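Progress report no. 5
Shared kitchen refit, Karamel House
Submitted to the Wokik Fund, Monday, January 13, 2020

Where we are

The kitchen is in use. We said in November that it would be in use by the holidays, and it missed the holidays by a margin we would rather not dwell on, but residents are now cooking in it, complaining about it and leaving cups in it, which were the three outcomes in the original application if you read it generously.

Since the last report the cooktop has been connected, the wall panels are up behind the sink and along the right-hand side, and the cupboard fronts have been rehung so that they open the way people expect. The fronts are Egger board, as specified. The second delivery matched the first, and we have stopped holding one up against the other in different lights.

The sink

Most of this period's effort went into a square hole in the counter and what sits in it. You may recall that the old sink drained at its own pace and had a tap that two of our residents could not turn. The replacement is a stainless steel undermount bowl with a single-lever faucet on a tall curved neck, high enough to get a stockpot under. Skilora did the cutout and the plumbing in one visit, then came back for a second visit we had not planned on, to re-seal the back edge.
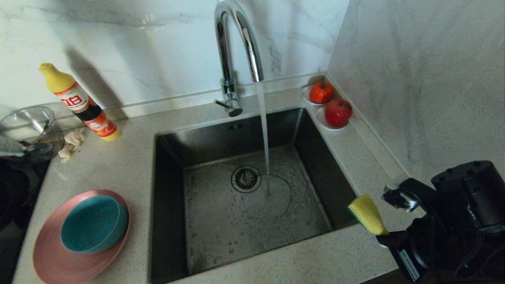 One resident asked whether the lever could have gone on the other side, as she is right-handed and so, she says, is everybody sensible. We have passed this on to Skilora, who say it can be turned around at the next service call. She has asked us to put in writing that she asked in November, and we do so gladly.

The wall panels are a white marble pattern with gray veining. They were chosen by vote from 14 samples, and the vote was closer than it needed to be. They wipe down with a damp cloth and dish soap, and that settles an argument about grout that had outlived two house meetings. The counter is pale and speckled, which hides crumbs very well. Opinion is divided on whether this is a good thing.

What we have spent

The sink, faucet and fitting came in $60 under the estimate. The second visit, the sealant and a replacement strainer then came to $417, so we will not be asking you to admire the first figure for long. The difference has been taken from contingency, which still covers the remaining work. Receipts are in the annex, including one that went through the wash and has been typed out underneath.

Water use

You asked us to keep an eye on this, given the size of the old bills. The old tap dripped day and night and we had all stopped hearing it. With the new one we have asked residents to fill a pitcher for drinking water instead of running the tap until it feels cold enough, and to rinse vegetables in a bowl. Uptake is fair. The first full bill has not come in yet, so we have no savings to report and will not guess at any.

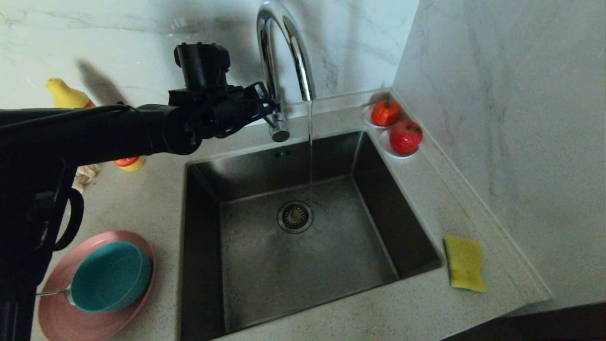
A flow restrictor is still on the list. The one supplied does not fit the spout, and the supplier has offered us a different one that they describe as nearly universal. We have asked them what the nearly refers to.

Still to do

Lighting over the counter, which is wired but waiting for its fittings. A shelf for dish soap and cloths, as at present they live wherever the last person left them. A proper home for the pitcher. Labels for the cupboards, in larger type than last time.

Turning the lever around, as above.

We expect to finish all of this inside the current budget and will send the final accounts with report no. 6. If the Fund would like to visit, any afternoon suits us except Thursdays, when the kitchen is booked for soup and there is not room to stand.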